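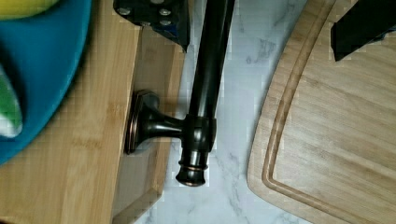

How to Get Your Dish Towels to Soak Up Water Again

By Indira Pinto
November
3 min read

If your towels just push water around the plate, the trouble is usually buildup. Mine got so bad last winter that I was drying glasses on my sleeve (don't tell my mother-in-law).

First, stop using fabric softener on them. I know, I love the smell too! But it leaves a coating behind, and cotton can't drink through it. Dryer sheets do the same thing.

Next, run the towels through the hottest wash the label allows, with a cup of plain white vinegar and no soap at all. Don't cram the machine — they need room to slosh.
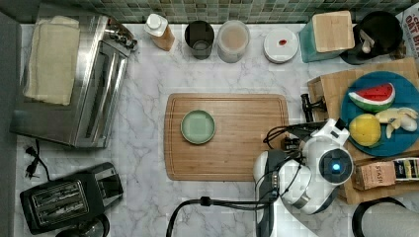 Then wash them a second time with half your normal detergent. Skip the vinegar on this round, and never mix it with bleach, ever. If the rinse water still looks sudsy, do one more rinse.

Dry them all the way and give each one a good shake. To test, drip a little water on a corner and see if it sinks in or sits there like a bead. I go through this every couple of months now, and my oldest towels are the best ones I own.

Recent posts
Getting Candle Wax Out of a Tablecloth
My Lazy Way to Fold Fitted Sheets
9 Uses for a Worn-Out Pillowcase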